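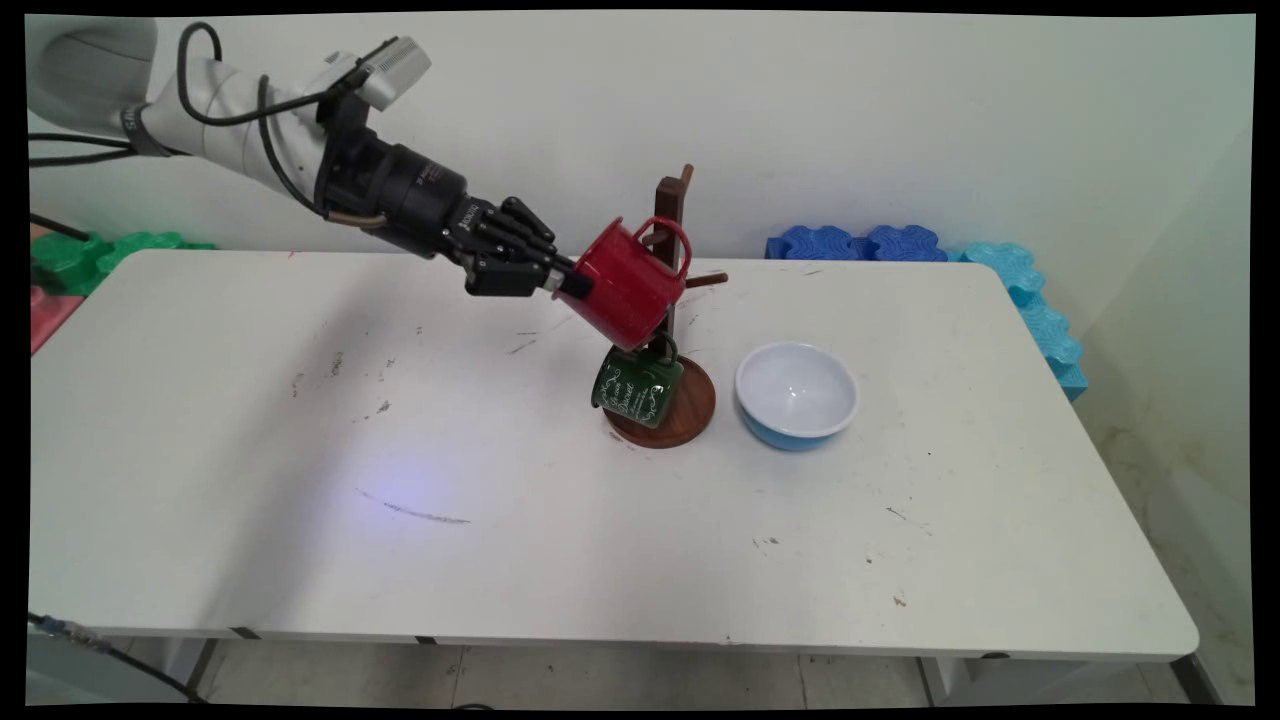
Lewis Moffat reckons a mug tree is a solution for people who ran out of shelf and won't admit it. He wrote that under last December's gallery, the one with the dish racks, and I've had it in my head ever since. I'm not sure he's wrong. I used to own one of these stands and it mostly held a single mug and a lot of dust.

Still, people keep asking, so the mug tree gets its page. Dark wood, round base, one post, short pegs. A dark green mug with white script on its side hangs low on the post, and the red one is at the stand too, handle up, mouth down. The bowl, white inside and light blue outside, is there to keep them company. It will never hang from anything, and on some mornings I think the bowl has the right idea.

My doubts, in no special order:

Hanging mugs upside down is supposed to keep the dust out. Fine. If you drink from a mug every day, how much dust were you expecting? The ones that need protecting are the ones at the back of the cupboard, and those could go to the thrift store.

The sellers love the word "space-saving." I measured the last stand I had at home and it wanted a circle of counter 7 inches across before I'd hung a thing on it. Put mugs on it and it wants a good deal more, because the mugs stick out. Two mugs side by side on a shelf don't cost me any counter at all.

Then there's the reach. Low pegs are easy until the upper ones are full, and then you're threading a handle out past somebody else's rim. Enamel chips if you knock it often enough. I have a blue one from Titstead with a black bite out of the lip to prove it, and that was on a stand with a nice heavy base.

I will give the thing one point. You can see what you own. When mine was on the counter I stopped buying mugs for almost a year, and I had been buying them at a rate I won't print.

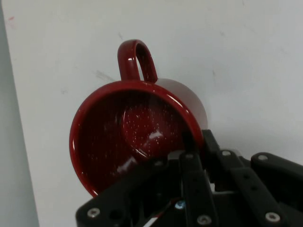 The red one, handle up. White speckles all the way down the inside.

The speckles are what sell these, I'm convinced of it. They say campfire, and most of the mugs that have them will never get farther from the house than the back step. I fell for it at the Sarkamdale market and would fall for it again. They do hide tea stains badly, if you were hoping. On a dark red inside you'll lose the stain well enough, but then you can't tell whether the thing is clean, and I'd call that worse.

Handle size matters more than color if you mean to hang it. A long narrow loop is fine on a slim peg. On a fat one it jams. Take the mug with you when you buy the stand, and ignore the look you get from the register.

Next gallery: bread boxes, about which I am also not hopeful.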